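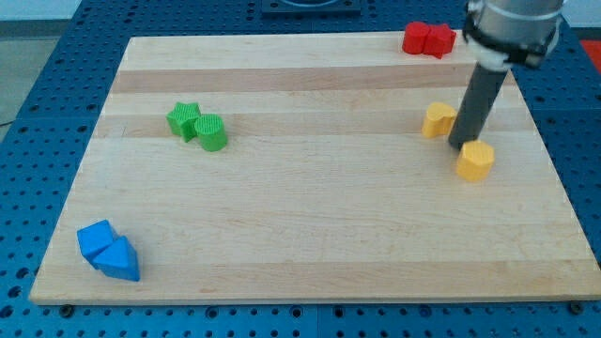
Sorting by Color: An Interview With the Prorcombe Early Learning Materials Office

The Prorcombe Early Learning Materials Office lends sorting and matching sets to preschools, libraries and family centers. Its catalog lists 2374 items, and colored blocks are among those requested most often. On May 21, 2026, the Skurmont Education Bulletin spoke with the head of the office about pair matching, the board on which it is done, and the way the sets are kept in order between loans.

The block exercise looks simple to most adults. A child receives a mixed group of blocks and puts together the ones that share a color. With eight blocks in four colors, the finished board holds four pairs, each with its two pieces side by side and open wood between one pair and the next.

"We ask for space around each pair," the head of the office said. "A child who pushes everything into the middle may have matched correctly, but the teacher cannot see it, and often the child cannot see it either. A pair should be readable from the other side of the table."

The shapes within a pair need not agree. A red cylinder may stand against a red block with a notched outline, and a yellow hexagonal prism may be matched with a shorter yellow piece of quite another form. The office regards this as the central feature of the exercise.

"If both red blocks were cylinders, we would not know what the child had noticed," the head of the office said. "It could be the shape, it could be the color. When the shapes differ, the child has to set one property aside. Some children of three find that very hard. They will hold a block for a long time and turn it over before they decide."

Teachers are advised not to correct a pair while the child is still working. The office's guidance sheet, revised in February, recommends a single question at the end, such as "Tell me about these two." The head of the office noted that the answers are sometimes better than the arrangement. One child at a Skurmont preschool placed two blocks of different colors together and explained that both had corners.

"That is a sound rule. It was not the rule we gave, but the teacher wrote it down and was right to do so."

The board receives nearly as much attention as the blocks. The office prefers a plain rectangular board in light-colored wood, large enough that the pairs can be set well apart. Painted boards were offered for several years and then withdrawn from the catalog.

"A painted board competes with the blocks," the head of the office said. "On pale wood every color has an equal chance. The grain does no harm. We have had children line their blocks up along a dark stripe in the wood, and we are content with that."

The board also marks the limits of the work. Many of the rooms that borrow from the office have tables with busy or patterned tops. A small block can be stood on such a surface, but a busy pattern draws the eye and invite small fingers. With a board laid over them, the child has a calm area and a clear edge.

"We tell schools that the table does not matter very much. Put the board down flat, leave a margin of table on every side, and begin."

Asked about the choice of supplier, the head of the office said that the present sets come from two workshops, Besnard and Ferkeo, and that the office mixes their pieces freely. The shades must be close enough for two blocks to be accepted as the same color without debate. Returned sets are compared in daylight, and a faded block is replaced together with its partner.

Each set is counted before it leaves and again when it comes back. Losses are modest. More than 100 sets went out over the past year, and most missing pieces were later found by the borrowers and sent on by mail.

For tidying up, the office asks that blocks be returned to the bag by the children, one pair at a time. The head of the office described this as a second round of the same exercise.

"The child picks up both reds, then both yellows, and so on until the board is clear. Adults tend to sweep the whole lot into the bag with one arm. We would ask them to wait a few minutes longer."

Preschools and libraries wishing to borrow a set may apply to the office in writing. Loans run for one school term and may be renewed if no other borrower is waiting.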